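September – wastewater sampling, Ullow inlet
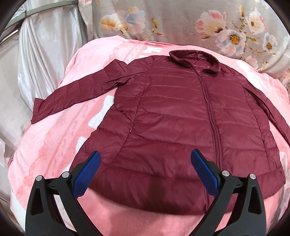 Second concentration run on the Ullow inlet composites. Same protocol as the Miah set: solids spun down, supernatant through the filter, extraction with the Gimora kit, then RT-qPCR for the norovirus GII target. Duplicate wells throughout.

Process control recovery was poor in 2 of the Ullow tubes and fine in the rest. Both came from the overnight composite, which was very turbid. Diluted the extracts and reran them. Ct moved earlier on dilution, so this looks like inhibition and I am not going back to the filtration step for now. Undiluted values for those tubes are struck out in the Simora sheet. Do not average them with the reruns.

Miah is unchanged from the last batch: GII detected in both wells, low, close to the limit of quantification. Reporting as detected, not quantified.

No-template controls clean. Extraction blank clean. Standard curve acceptable, slope a little shallow at the bottom end – the lowest standard has been through the freezer too often. Make fresh from the stock and aliquot in single-use volumes.

Centrifuge: the short spin was set at 2000 g. The old bench card still gives rpm for the previous rotor. Card removed.

Open points:
Flow data for Ullow not received, so no normalised loads yet.
Filters low, one part box left.
Simora export drops the dilution factor if the field is typed as text. Enter it as a number and check the output before sending.

Remaining extracts at -80, top shelf, Ullow rack. Next run starts 09:30 with the diluted set.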